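舞台芸術論 II 配布資料 第4回
劇場空間と観客の位置

1. 今回の範囲

前回は戯曲の構造を扱った。今回は上演の場、つまり劇場の形と、そこで観客がどこに座り何を見るかを扱う。教科書の第3章と一部重なるが、教科書にない事柄も試験範囲に含める。次回までに末尾の課題を読んでおくこと。

用語は次のとおりに統一する。「舞台」は演技の行われる面、「客席」は観客のための面、「劇場」はその両方を含む建物または場所を指す。「小屋」「ホール」といった語は引用の場合を除いて使わない。

2. 舞台形式の基本的な分類

プロセニアム形式
舞台と客席の間に額縁状の開口部(プロセニアム・アーチ)を置く形式。観客は一方向から舞台を見る。幕によって開口部を閉じることができ、場面転換を隠せる。遠近法を用いた背景画はこの形式と相性がよいが、絵が正しく見える席は中央に限られる。端の席では袖の奥が見えてしまうため、袖幕の位置を客席側から確認する作業が必要になる。

張り出し舞台
舞台の一部が客席に突き出し、三方を観客に囲まれる形式。エリザベス朝の公衆劇場がよく例に挙げられる。俳優の背中が常に誰かに向くことになるので、長い台詞では向きを変える動きを入れることが多い。大きな背景は奥の一面にしか置けない。

円形舞台
四方を観客が囲む形式。アリーナ形式ともいう。背の高い装置は視線を遮るため使いにくく、床面の処理と照明の比重が大きくなる。観客は向かい側の観客の顔を見ながら芝居を見る。これを長所とみるか短所とみるかは演出によって異なる。

トラバース形式
細長い舞台を挟んで、二つの客席が向かい合う形式。対立や追跡を扱う場面に向くとされる。舞台の両端に装置を置くことができる。

能舞台
本舞台、後座、地謡座、橋掛りからなる。客席は正面、中正面、脇正面に分かれる。中正面は目付柱が視界に入る位置にあたる。橋掛りは登退場の通路であると同時に演技の場所でもあり、西洋の分類にそのまま当てはめることはできない。
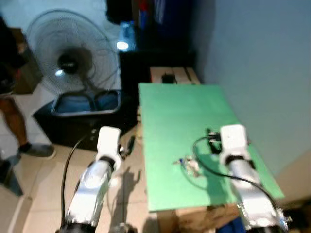 問 張り出し舞台と能舞台は、どちらも複数の方向から見られる。両者を同じ形式とみなしてよいか。
答 客席の配置だけを見れば共通点はあるが、同じ形式として扱うのは適当ではない。能舞台には橋掛りと柱があり、俳優の位置と動きの型がこれらを基準に決まっている。屋根を支える柱は張り出し舞台の劇場にも見られるが、面をつけた演者が位置を知る目印として柱が働く点は能に固有の事情である。

3. 事例 ルラムソープの劇場

ここからは Lurumthorpe の市立劇場を例に、形式の変更が観劇の条件をどう変えたかを見る。この劇場は1895年に開場し、当初はプロセニアム形式だった。客席は三層で、最上層の立見を含む。開場時の設計では、舞台の床に客席へ向かって下がる傾斜がつけられていた。傾斜があると奥の俳優が見やすくなる。その反面、車輪のついた装置を固定する手間が増え、舞踊の公演では踊り手の負担になる。

のちの改修で床は水平に直され、前方の客席を外して張り出し部分を組めるようになった。張り出しを使う場合、104席が使えなくなる。劇団側から見れば収入の減少であり、張り出しを使う公演は年に2本までと決められている。この種の制約は戯曲や演出の分析では見落とされやすい。形式の選択は美学だけで決まるものではなく、席数、転換の人手、保管場所に左右される。

改修後の最初の公演では、Flenari 劇団が『Covholm』を上演した。港町を舞台とする二幕の戯曲で、登場人物の大半は一度も町の外に出ない。第一幕は通常のプロセニアムで、第二幕は張り出しを使って演じられた。休憩中に前方の客席を外すことはできないため、張り出しは初めから組んでおき、第一幕の間は照明を当てなかった。

この処理について、当時の劇評は二つに分かれた。一方は、暗い部分が残ることで観客が第二幕を予想してしまうと批判した。もう一方は、使われない面が港の海に見え、第一幕の台詞とよく合っていたと評価した。どちらの評も一階中央の席から書かれたと推定される。上の層の席から見れば、張り出しの面積はもっと大きく感じられたはずである。劇評を資料として読む場合は、書き手がどの席にいたかを確かめる。わからない場合は、わからないと書く。

4. 視線と見切れ

客席のある位置から舞台上の必要な部分が見えないことを、日本の現場では見切れという。逆に、見せたくない部分が見えてしまうことも同じ語で呼ばれるので、文脈で判断する。レポートでは「視線が遮られる」「舞台裏が見える」と書き分けること。

視線の検討には平面図と断面図の両方を使う。平面図では客席の両端から舞台の左右の開口に線を引き、すべての席から見える範囲を求める。断面図では最後列の観客の目の高さから、上の層の張り出しの下端を通る線を引く。この線より上にあるものは最後列から見えない。装置の上部に重要な要素を置く案は、この段階で修正されることが多い。

Rana 座の例を加えておく。円形舞台の小劇場で、客席は四方に三列ずつある。最前列は舞台と同じ高さにあり、後ろの列ほど高くなる。俳優が床に座る場面では、二列目の観客の視線が一列目の観客の頭に遮られる。この劇場では床に座る演技を低い台の上で行うことを慣例としており、戯曲のト書きに「床に座る」とあっても台を使う。上演記録の写真で台を見ても、ただちに演出上の意図と読まないこと。
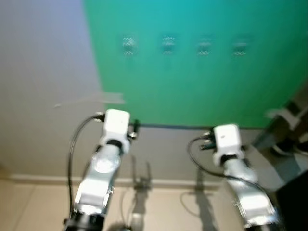 5. 音と距離

台詞の聞こえ方は、距離だけでなく反射面の位置に左右される。プロセニアム形式では舞台の壁や天井が音を客席に返すが、幕や布の多い装置では返りが弱くなる。張り出しに出た俳優の声は、背を向けた側で聞き取りにくい。電気的な拡声を使えば音量の問題は解決するが、声の聞こえる方向と俳優の位置がずれることがある。

客席数3000の劇場で会話劇を上演する場合、後方の観客には表情がほとんど見えない。声と身体の大きな動きに頼ることになり、小劇場での初演とは別の演技が必要になる。同じ戯曲の上演を比較するときは、会場の規模を必ず記すこと。

6. 課題

(1) 自分が実際に観劇した公演を一つ選び、劇場の形式と自分の座席の位置を記したうえで、座席によって見え方が変わると考えられる場面を一つ論じる。映像で見た公演は対象としない。

(2) 『Covholm』第二幕の冒頭を読み、円形舞台で上演する場合に変更が必要なト書きを抜き出す。変更後の案も示すこと。抜粋は授業で配る。

分量は(1)(2)を合わせてA4で二枚以内。座席図の写しを添付する場合は枚数に含めない。(2)だけを図で答えることは認めるが、説明の文を必ずつける。

提出期限は2026年5月7日、授業開始時。遅れたものは受け取るが、講評はつけない。

次回は照明を扱う。ガス灯から電灯への移行と、客席を暗くする習慣の成立が中心となる。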